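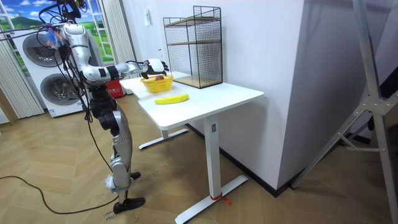 3.2 Collection procedure

All demonstrations for the fruit task were gathered by teleoperation at the Riltitz site. Two operators, Yen-ting Kwan and Orest Maksymiv, took turns, and neither had used the Brondinero interface before March. Each spent 10 hours on practice runs, which we discarded. The released set holds 3000 demonstrations.

A demonstration starts when the operator presses the pedal and ends when the operator presses it again. In between, joint positions, hand commands and camera images are saved on a shared clock. We did not cut pauses out of the middle of a run. Early tests with the Shin policy suggested that short hesitations before a grasp carry useful timing, and a policy trained on trimmed runs tended to close its fingers too soon.

Object positions were changed between runs by a second person, following a printed list of 21 layouts. A layout says which fruit are used, whether each one starts in the basket or on the table, and where the basket stands relative to the shelf. It does not fix the angle of a fruit. We left that to whoever was resetting the table, and the spread of angles in the data is wide enough that we saw no need to randomize it further.

Figure 4. Head camera view, fruit in basket.

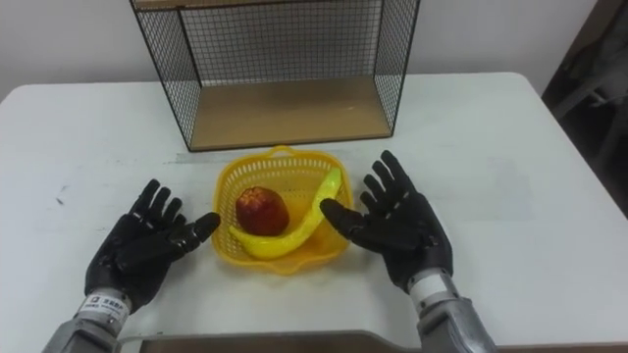
Layouts with more than one object in the basket gave the operators the most trouble. Fruit that touch tend to move together, and a hand that comes in from the wrong side can push both against the rim. In Figure 4 the banana curves under and around the apple, with its stem end standing above the rim on the right, so the operator has an end to aim for but must still keep the apple in place. We asked operators to choose the order of removal themselves and to write it on the run sheet. The two did not always agree - Kwan usually took the apple first, Maksymiv the banana - and we kept both orders in the training set.

Runs were checked by Pao-chu Au, who had no part in collecting them. A run was rejected if an object left the table, if the basket tipped over, or if any camera stream dropped more than 2 images in a row. A slow run or a failed first grasp was not a reason to reject, provided the operator recovered without help. Rejected runs are stored separately under the Grultthorpe label and are not used in Section 4.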